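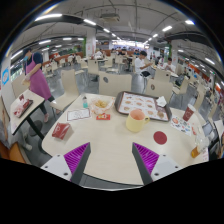 Chapter 6

Before You Sign Anything: Planning and Paying for Your First Clearing Equipment

I'm going to start this chapter with a confession about a spreadsheet. The first time I put together a budget for table-clearing equipment, it had two lines on it. One line said "arm" and the other said "gripper." I added them up, I felt pretty good about the total, and I sent it off to the people at Irnholm who run the food hall I was working with. They approved it the same afternoon (that should have worried me more than it did).

By August I'd gone back to them for more money 5 times. The arm was fine. The gripper was fine too, more or less. What I'd left out was everything in between and everything after, and that's most of what we're going to talk about in this chapter.

If you've come straight from Chapter 5 you've already got a list of the jobs you want done, in the order the staff care about them. Keep it next to you. If you skipped Chapter 5, go back and at least do the worksheet, or the numbers here won't mean much.

Start with the mess

Every supplier I've ever dealt with wants to talk about payload first. How heavy a thing can it lift? Great question if you're moving engine blocks. Lunch is light! A paper cup, a napkin, a box with a few fries left in it: almost any arm on the market can pick up that kind of weight all day long.

What costs you money is variety. Think about what one group of people leaves on one table. There's a stiff plastic tray, a paper bag that folds up the second you touch it, a ceramic mug, a clear cup with a drink still in it, a sauce packet lying flat, and a flyer lying even flatter. Each of those wants something different from a pair of fingers. Squeeze hard enough to hold the mug and you've crushed the cup. Go in gently enough for the cup and the mug may slip.

So the first planning exercise, before you ask for a single quote, is to walk your own floor at the end of a busy lunch and write down what's there. I do this with a clipboard, and I've been laughed at for it. At the Whitfield site my list ran to 893 items over one lunch, and the flat stuff (leaflets, packets, tray liners) gave us more trouble than everything else combined. We'd budgeted nothing for flat stuff. We ended up buying a second set of finger pads with a different surface, and then a third set, and then we changed the job so that staff slid the paper onto the tray first. That last fix was free.

The pads, by the way, are a consumable. Put them in the running costs, down with the cleaning supplies. I had them filed under equipment for a whole year and could never work out why my monthly figures were off.

The room is part of the purchase

Have a good look at your building, too. Long rows of matching tables look easy, and in some ways they are, but chairs don't stay where you leave them. People push them back, turn them around, drag an extra one over. Shiny floors and rows of overhead lights can be hard on cameras as well. When we trialed the Tralitz unit it did beautifully in their showroom and then kept hesitating over a glossy white tabletop, and we spent about 2 weeks fiddling with exposure settings before it would go near the thing.

My rule now is that no trial counts unless it's in your room, at your busiest hour, with your customers still sitting there. Ask for that in writing. The Flukbridge people agreed to it right away, which I took as a good sign. Another supplier offered me a video.

And please budget for your staff's time! The person in the apron and glove who clears those tables now knows things you don't, like which cups tip and which boxes leak. You'll want hours of their help during setup, and those are paid hours that come out of somebody's shift. Pencil them in now.

What's in this chapter

Section 6.1 covers the floor survey and gives you a blank form to copy. Section 6.2 takes you through a full budget, line by line, using the Irnholm project (my 5 trips back for more money are all in there, with the embarrassing parts left in). Section 6.3 compares buying with leasing, and Section 6.4 is about reading a service contract, especially the bit on response times.

Grab a pencil for 6.1. You'll be filling in the first column before you've finished the page.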